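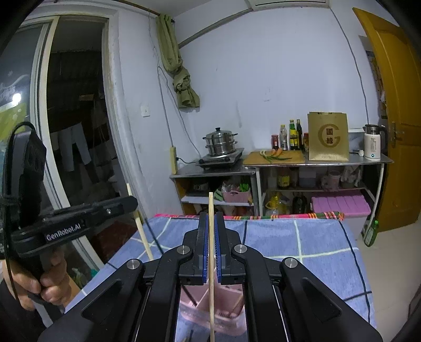
A chopstick held between the blue ridged pads, with the second gripper in the left hand.

Workshop > Talks > Small Machines
Search stories Go
18 shares 4 comments

Graciela Gaete looks after the hand-held grippers at Trimby, and I'd barely sat down before she had one upside down on her knee. I'd asked how often the pads get changed. "By feel, mostly," she said, rubbing a thumb over the ridges. "The logbook says this pair has done 1,740 grabs. I changed the last ones at 313 – somebody had been picking up sandpaper!"

Her setup routine is short. She wipes the pads with a damp cloth, lets them dry, then closes the fingers slowly and watches whether they meet square. If one side leads, she backs off the pivots a touch and starts again. (She does this without looking, which I found a bit unnerving.)

"People always want to tighten things," she told me. "A stiff linkage makes your hand tired, and then you start snatching."

I wanted to know about the cable too. She likes a loose loop near the handle so the plug never takes the strain, and she checks it every time she swaps hands. 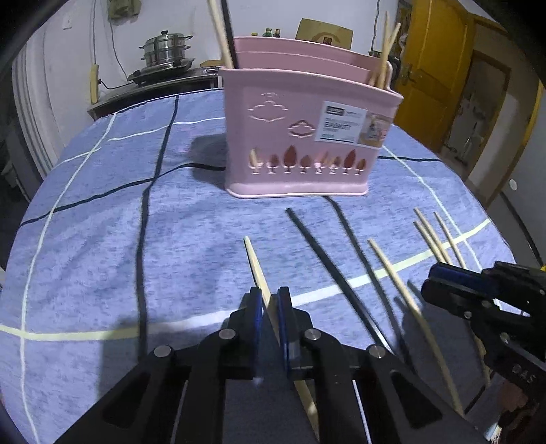

Checking the alignment is the part Graciela really loves, and she'll happily go on about it over a second cup of tea. She used to use steel pins, but they were too easy. Now it's chopsticks, pale ones and black ones, some standing in the pink basket and the others lying on the cloth at whatever angle they like. "A thin stick shows you everything," she said. "If the pads are out, it rolls or it twists. You feel it straight away." Thitima Chaimongkol, who shares the bench with her, reckons the black ones are harder. Graciela disagrees, and they were still arguing when I went looking for my coat.

She's due to strip both grippers in October and fit new pins. I've asked if I can come and watch.

Leave a comment (4)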